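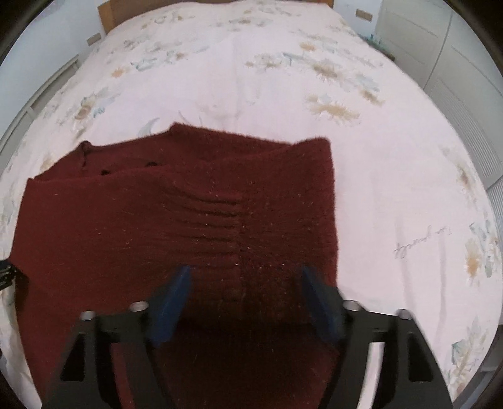 Grostum Knitwear Care takes in wool and wool-blend clothing for washing, repair and storage. Most of the questions we get are the same few, so they are answered on this page. If you have a dark sweater like the maroon one in the photo, with tiny pale specks of lint on the knit, read the part on lint before you book a wash.

How often should I wash a sweater?
Once every few wears is enough if you have a shirt under it. Air it overnight between wears.

Can you remove lint and pilling?
Yes. Lint comes off with a brush and we don't charge for it. Pilling is cut with a comb — this takes longer and is billed as a repair.

Should I hang or fold?
Fold. Hangers stretch the shoulders, and heavy knits get longer over a season.

Do you replace buttons?
We keep more than 600 kinds in the shop. If we can't match yours, we will call you before changing the set.

How long does it take?
Washing takes 3 days. Repairs take 4, or longer in November, when everyone gets their winter things out.

What about moths?
Clean the item before you store it. Bring it to us in a sealed bag if you have seen holes or larvae, and tell the person at the counter.

Where do I drop off?
At the Gerkar Street shop or the Ngcobo Arcade counter. The arcade counter does not take coats.

Who do I contact about a damaged item?
Write to Dineo Mathebula at the Gerkar Street shop and include your ticket number.

Last updated December 9, 2024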